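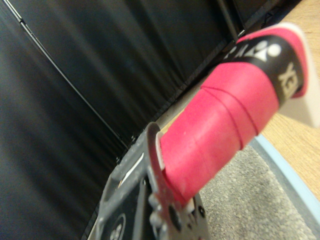

Litter box corner update, because a few of you asked! I finally did something about the racket handle. It used to be skinny bare plastic and it dug into my palm every single time. So it got wrapped properly, bright pink-red tape, black band at the top and all. I love it way too much.

The tape was Kohei's idea. He says 5 minutes. It took me 18 (I unwound it twice). 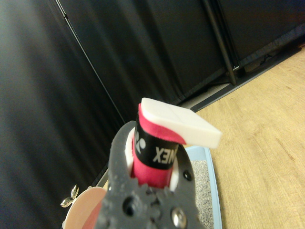
Testberg, September

Tray stays on the wood floor by the black curtain for now. The Vallilik mat is still on order, so yes, I'm sweeping a lot.
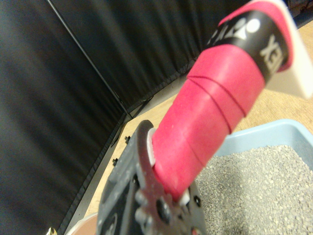 Pink handle, blue tray, gray litter.

Someone asked if it's worth paying for a fancy racket instead. I looked, the one I wanted was 31 dollars, and no thank you! Overlap the tape a little on every turn and pull it snug.
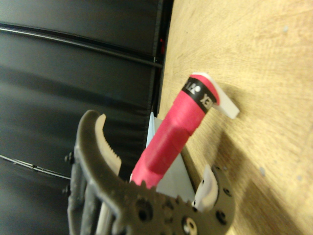 Next up is the brush, same tape if there's enough left on the roll. Laurențiu wants his done in green, so I may be taking orders lol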